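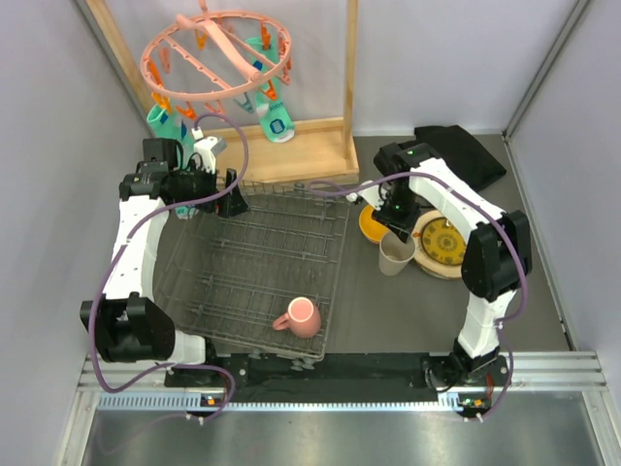 10 August 2018
By Kazuhiro Takeda

The wire dish rack has outlasted three kitchens in my family, and I never gave it a thought until July, when our dishwasher quit. We had washed by hand for 35 days when the repair bill came, and by then we had stopped minding.

A plain rack does most of the work if you load it well. Plates go in first, on edge between the tines, with a gap left for air. Mugs and cups come next. A mug set upright holds a puddle in the bottom, so turn it over before you walk away. 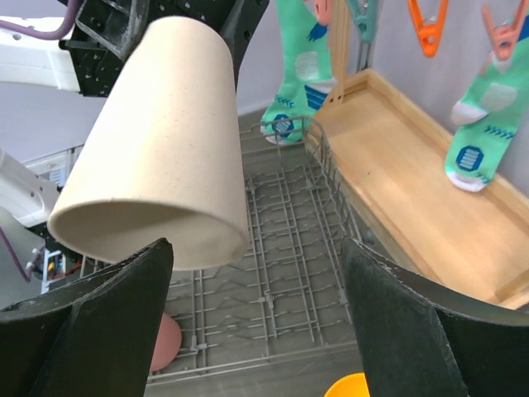 Plastic cups are the slow ones. They weigh next to nothing and tip easily, and water clings to them long after the ceramic is ready for the shelf. I give them the outside row – rim down, always – and leave them until morning.

Chopsticks and skewers do better standing up, away from the plates. Wooden trays should be wiped with a towel and kept off to the side.

My own rack came from Brurnham, a housewares shop that closed years ago. It cost four dollars. The dishwasher is still broken.

Comments

Głowacki62: My mother dried everything with a towel and put it straight away. No rack in the house.

drerine: Do you rinse in hot or cold? I get spots on everything.

Kondunby Reader: Mine rusted at the feet after one winter.

Contact the editors | © 2018 Kondunby Magazine | Back to top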